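The trouble with 90 per cent

Every robotics lab has a number it likes to lead with. For the team at Ranmont, whose paper went round in June, the number is 3273. That is how many demonstrations went into Clesteo, a method that is meant to let one trained policy drive two arms through tabletop chores. The claim is that it needs far less teaching than older methods, and the charts say so. I have read a lot of charts.

My doubts start with the test. Clesteo was scored on 224 trials, spread over 8 tasks. That works out at 28 goes each, so one lucky run shifts a task's score by more than three points. Several of the gains being shouted about are smaller than that.

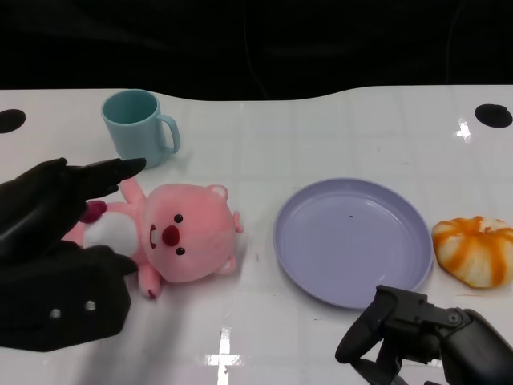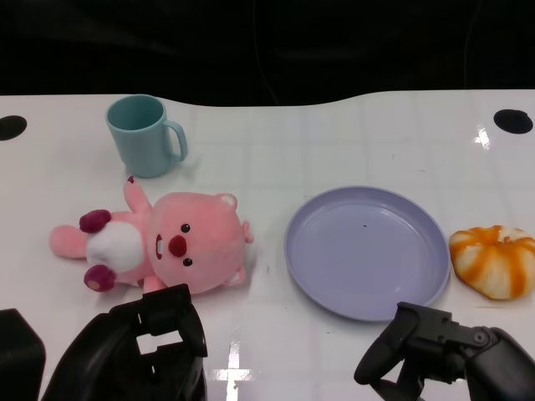
A success rate also depends on what you choose to put in front of the machine. Ranmont's paper talks about "household clutter", a phrase that brings to mind my own kitchen drawer. A plush toy on its back, a mug, a plate with nothing on it and a striped orange and white toy, most with plain white table between them, is a kinder sort of mess. I would like to see the same policy with the mug full, or the plate under a pile of others.

Orton, a rival group, tried to repeat the work with around 2000 of the demonstrations and got weaker results on the harder tasks. Ranmont blames the missing data. Perhaps. Kontogiannis, the firm paying for the next round, has promised a test in rented flats, with scoring done by outsiders. I will wait for that one.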